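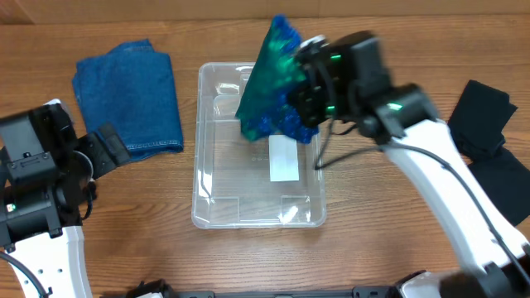

How to check a "disability-friendly" employer before you apply

By Iveta Štefanec

Every careers page has the paragraph now. "We welcome applications from everyone." "Bring your whole self." There is usually a badge next to it, and a stock photo of somebody laughing in a wheelchair at a desk the wheelchair wouldn't fit under.

Some of the firms that put this on their websites are good places to work. I've worked for one. I've also worked for two whose paragraph was longer and better written, and I left both. So this page is a set of checks you can do before you hand over your evening, your medical history and your bus fare. Most of them cost nothing and can be done from a sofa. I've written it with shop, warehouse, laundry and stockroom work in mind because those are the jobs I know, but the office people among you can use most of it.

I live in Flostcombe and everything here has been tried on employers within one bus ride. Your area may be better. I hope so.

What you need

The job advert, saved as text or a screenshot (adverts disappear the day they close).
The employer's own website, not the job board.
An email address you actually check.
A notebook, or a file on your phone, with a page for each employer.
An idea of what you need at work, even a rough one. "Somewhere to sit for part of the shift" will do.

Step 1. Read the advert for the job, ignoring the welcome

Cover up the welcome paragraph with your hand and read the rest. Does it tell you what you would be doing at ten in the morning? If the job is sorting returned clothes, it ought to say so, and say whether you stand, how far you carry things and who sets the pace.

Then look for requirements that have nothing to do with the work. A driving licence for a job with no driving in it. "Excellent verbal communication" for somebody who will be putting tops on hangers. "Thrives under pressure", which I have come to read as "we are short of staff". These lines get pasted from one advert to the next for years and they shut people out without anyone ever having decided to. An employer who has thought about disabled staff for more than an afternoon will have taken them out.

Count it against them if you find one. If you find several, I'd stop there unless you really need the job.

Step 2. Find out what the badge means

Badges and schemes come in different sorts. For some, the employer fills in a form about itself and gets a logo to put on the website. For others, somebody from outside comes and looks. The logo won't tell you which sort it is, so look up the scheme and find the page for employers. Read what they had to do to get it and whether it runs out.

A local example. Soroden, who run a bulk laundry on the ring road, had a badge on their site that had lapsed. When I emailed, a polite person in the office told me they were "in the process of renewing". That was in March. The badge stayed up the whole time and it may be up now. I don't think anybody there was lying. I think nobody was looking, and that's worth knowing too.

Step 3. Ask for the numbers, and ask which ones

If a firm says it employs disabled people, ask how many, in what jobs, and for how long. You won't always get an answer, and a small firm may have a fair reason for not giving one (if there are only a few people, a number can point straight at somebody). A large firm hasn't got that excuse.

Be careful with the answer when it comes. Doston told a jobs fair that 51 disabled people had "been through the programme". Been through it and gone where? I asked, and the figure turned out to cover unpaid placements. The number still in paid work with them was 6. Doston has 700 staff. You can decide for yourself how impressed to be, but notice that the first number was on a banner and the second took me three emails.

Words to slow down for: "supported", "reached", "engaged with", "been through", "opportunities created". None of them means "employed". "Hired" is better, but hired people can leave in a fortnight. Ask how many are still there after a year.
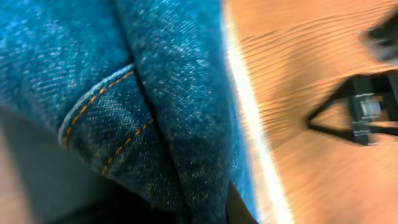
Step 4. Send the adjustment email early

In Great Britain, employers have a duty to make reasonable adjustments for disabled applicants as well as for disabled staff. You can ask for something at the interview stage, and the reply is the best free test I know.

Keep it short. Mine goes like this:

Hello,
I am thinking of applying for the stockroom job. I have a disability and would need written instructions for any practical task at interview, and a chair. Could you tell me who arranges this and how much notice they need?
Thank you,
Iveta Štefanec

You don't have to name your condition in that email. Say what you need and leave it there. If they write back asking what is wrong with you before they've said whether they own a chair, put it in the notebook.

What you're marking is who answers, how soon, and whether they answer the question. "We are committed to inclusion at every stage" is not an answer. "Yes, ask for Pat, a day's notice is fine" is, and I would take it over any badge.

Step 5. Ask what the practical test is

Stockroom and laundry jobs often come with a practical trial: fold this, pack that, find the odd one out. I prefer these to interviews by a long way. Being good at folding jeans and being good at chatting to a stranger about your weaknesses are different skills, and only one of them is the job.

A trial can still be rigged against you by accident, so ask beforehand:

How long does it last, and is it timed?
Is it paid? (A short test usually isn't. A whole shift ought to be, and if someone calls a whole shift a "taster", get advice before you agree to it.)
Will I be shown the task first, or only told?
May I do it sitting down?
What are you marking, speed or neatness?

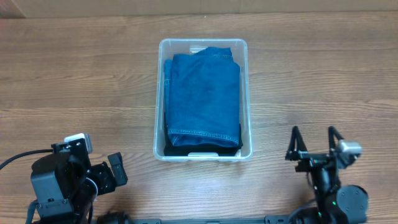
Jeans folded in a clear bin, with a black garment underneath.

The last question is the one they don't expect. Ebenezer Gyamfi did a folding trial at Aravena and was told afterwards that he'd been too slow. He had not been told it was timed. He asked what the pass mark was, and the supervisor couldn't find one, because there wasn't one; she had gone on a feeling. He got a second go with a time written down and met it with plenty to spare. Good for Aravena for giving him the second go. I would like to know how many people before him didn't ask.

Step 6. Visit at an ordinary time

Open days are tidy. If the place is open to the public, go on a wet Friday and buy something small. Look at whether the lift is working or has a cage of empties parked in it. Listen to how the supervisors talk to whoever is slowest. Notice the noise, the lights and where staff take their breaks.

If it isn't open to the public, walk past when the shift changes. People coming off shift will often tell you more than the website, especially if you ask something plain like "Is it all right here?" and then wait.

Try the route too. The welcome paragraph won't mention that the early shift starts before the first bus. At one place I'd more or less decided on, the walk from the nearest stop was 27 minutes at my pace with no pavement for part of it. I asked if I could start later and they said the start time was fixed "for fairness".

Step 7. Ask what happens when it goes wrong

Leave this for the interview, and ask it in your own words. Something like: "If an adjustment stops working after a few months, who do I tell and what happens next?"

A good manager will have a story, with a bit of embarrassment in it. A change of shift that didn't suit, a chair that went missing, a new supervisor who hadn't been told. I trust embarrassment. A manager who says it has never come up either has no disabled staff or has some who've given up telling them.

If you're offered the job, get whatever was agreed in an email before your first day. If they only said it out loud, write it up yourself and send it to them: "Just to confirm what we agreed." Managers move on and the next one will not remember your chair.

Reading your notes

I don't give scores. I tried it and found I was fiddling the marks for places near my flat. What I do now is read the page through the next morning and see what they did against what they said. A firm with no badge, a dull advert and a quick plain reply goes to the top. A firm with a film about its values and no reply to Step 4 goes to the bottom, and I've yet to regret that.

You may still need to take a job at the bottom of the list. Plenty of us have. Rent doesn't wait. The checks are still worth doing, as you will know which things to get in writing on day one.

If you think you've been turned down because of your disability, get advice soon. There is a time limit for a tribunal claim and it's short. Keep the advert, the emails and your notes, with the dates on.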